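Flanwood office reopens after floor and ceiling work

The shared office on the upper level of the Flanwood building is back in use after a refit that began in March. Desks were moved in over two days, and the last of the boxes from the old Lurier Street rooms were unpacked on 4th June.

The new space is one large open room with the beams and pipes left showing and the ceiling kept white. Rectangular light panels run toward the back wall, where a frosted glass partition stands on the left. The floor is wood. Bruvetti, the contractor, also put in new wiring and repainted the stairwell. 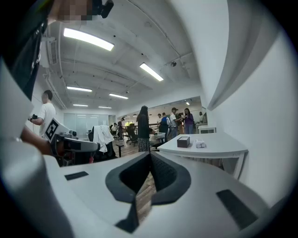 Tenants were asked for comments during the first week, and Liang said the light was a big step up from the old rooms but that sound carried more than expected, mostly from phone calls near the entrance. Bruvetti will look at adding soft panels between the desk rows – a decision is due before the end of the summer.

The office has 59 desks, with two held back for visitors. Coat hooks have been ordered and should be up soon. Until then, tenants can use the closet by the elevator. Lockers cost extra, and keys are handed out at the front desk on the first floor. The freight elevator is still out of service, so large deliveries should go to the side door on the parking lot.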